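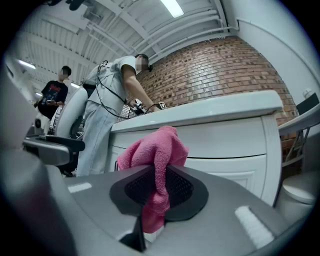
Prorkbridge Allotment and Garden Society
Minutes of the ordinary meeting held 10 Dec 2020, by video call

Present: the Chair, the Secretary, the Water Steward, plot holders as per the sign-in list, and one plot holder's ceiling, which attended throughout.

Apologies: received from the Seed Officer, who then joined anyway and asked for the apology to stand.

1. Minutes of the last meeting
Agreed, after "leeks" was corrected to "leaks" under item 4. The leeks were never in dispute.

2. Water
The new standpipe by the lower gate has been fitted by Van Dijk at a cost of £925. It was noted that the quote had not mentioned digging. Van Dijk's position is that a pipe going underground implies digging. The meeting felt this was fair but did not enjoy it. Invoice to be paid.

The supply will be off until April. Plot holders who wish to complain about this are reminded that they complained last winter when it was left on and burst.

3. Rents
The Chair proposed that a full plot go up by £2 a year. Discussion lasted 20 minutes, or ten minutes per pound. An amendment to raise it by £1 now and £1 later was defeated on the grounds that we would have to talk about it again. Carried.

4. Compost
Brolerance has offered a bulk delivery of 70 bags. The offer is a good one if somebody can say where the lorry would turn round. Three routes were suggested, one of them through the pond. The Secretary will ask Brolerance whether they have a smaller lorry.

A plot holder asked whether the compost would be peat free. The leaflet says "peat conscious". The Secretary will ask about that as well.

5. Bonfires
Two complaints from Mindard Close about smoke on washing day. The rule remains no fires before dusk. It was put to the meeting that dusk in December falls in the middle of the afternoon. The rule is now no fires before six. The holder of plot 11 asked for his objection to be recorded, and it is.

6. The shed
Still leaning. The Water Steward feels it is leaning less. A second opinion will be sought from anyone with a spirit level.

7. Any other business
The lost property box now holds only left gloves. Owners may claim them at the gate on Saturday morning.

The pumpkin weigh-in could not be held this year. A request to award the cup on the basis of photographs was turned down, past entries having shown a certain skill with small wheelbarrows.

The call ended during a question about rhubarb. The question will be taken first next time.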